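Skip to content
Home About us Our work Get help Resources News Donate Contact
Search this site Enter keywords Go

About Serness

Serness is a small charity which helps people to get to their reproductive and sexual health appointments, and to come home again afterwards. We work in the towns and farming districts between Lemero and Adow, where the distance to a clinic is often the biggest problem a person has. Our office is in Lemero, on the upper floor of a former pharmacy in Shakya Street.

We are not a clinic and we do not have doctors on our staff. We do not give medical advice. What we do is more practical. We arrange transport, we pay for fuel or bus tickets, we book a bed for the night when it is needed, and we can help with the cost of child care while a parent is away from home. We also have interpreters for 8 languages, and we can send one to the appointment or connect one by telephone.

How we began

The organization started with five women who worked in the health services in Lemero. They had all seen the same thing during many years. A patient made an appointment, and then she did not come. When somebody asked her later for the reason, it was usually the road, the price of the journey, or an employer who did not give a free day. The drive from Adow to the nearest clinic which offers the full range of services is 205 kilometres in one direction, and in winter the highway can be closed for many hours.

In the first months the founders used their own cars and their own telephones. There was a notebook in which each trip was written, and we still have this notebook in the office. After some time the requests became too many for this way of working, and Serness was registered as a charity with a board and a proper bank account. The telephone line came next, and then the first paid coordinator.

Who we help

Any person who lives in our service area can ask us for help. You do not need a letter from a doctor. You do not need to show your income, your immigration status or your health card. We ask for the date and place of the appointment and for a safe way to contact you, and this is enough to begin.

People call us for many different kinds of care: contraception, abortion, prenatal visits, fertility consultations, cancer screening, care after a miscarriage. We do not put these in an order of importance. A person who has to travel for an IUD receives the same attention as a person who has to travel for surgery.

We also help those who accompany the patient, if the patient wishes it. It can be a partner, a mother, a friend. One extra bus ticket makes sometimes a very big difference to how somebody feels on that day.
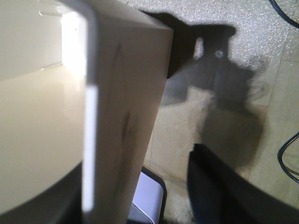

Around Serness

Our way of working

The telephone line is open from 8 in the morning, and messages which are left in the evening are answered the next working day. The first conversation is normally short. A coordinator listens, writes down what is needed and explains what we are able to offer. If we cannot help, we say it directly and we give the contact of another organization which perhaps can.

Our standard travel grant is 200 dollars for each appointment. It can be paid before the trip, because we know that many people cannot pay first and wait for the money to come back. When the real cost is higher, the coordinator can ask for more from the reserve fund, and the decision is made on the same day.

Drivers for Serness complete a training before their first trip. It includes safe winter driving, privacy, and also how to be comfortable with silence in the car. Some passengers want to talk the whole way and others prefer to sleep or to look out of the window. Both are fine with us.

Privacy

In a small community people recognize cars and faces very easily. For this reason our vehicles have no sign on them, and our payments appear on a bank statement under a neutral name. We keep only the information we need for organizing the trip, and we delete the name and telephone number of the client when the file is closed. We do not share personal information with family members, employers or schools.

Where our money comes from

The larger part of our budget is given by individual donors who live in the region. We receive also a grant for rural transport, and we hold a benefit supper in Lemero each March. We do not accept money from political parties or from candidates. The annual accounts are published in the section Resources, and a paper copy can be sent to you by mail if you prefer it.

Our position

Serness speaks in public about access to care. We have presented our experience to the regional health authority and to several municipal councils, mostly on the subject of bus connections and of appointment hours. An appointment at 9 in the morning is not realistic for somebody who lives in Adow, and we continue to ask the clinics to keep later hours for patients from far away. Two of them have already changed their schedule.

We believe that each person should be able to decide about her or his own body, and that the place of living should not make this decision for them. Our members have different religions and different opinions on many other questions.

Work with us

At the moment we are looking for drivers in the Adow area and for an interpreter who can be available in the afternoons. Please write to the office with a few lines about yourself and the languages you speak. A driver must have a valid licence and winter tires, and we pay the mileage.

Home About us Our work Get help Donate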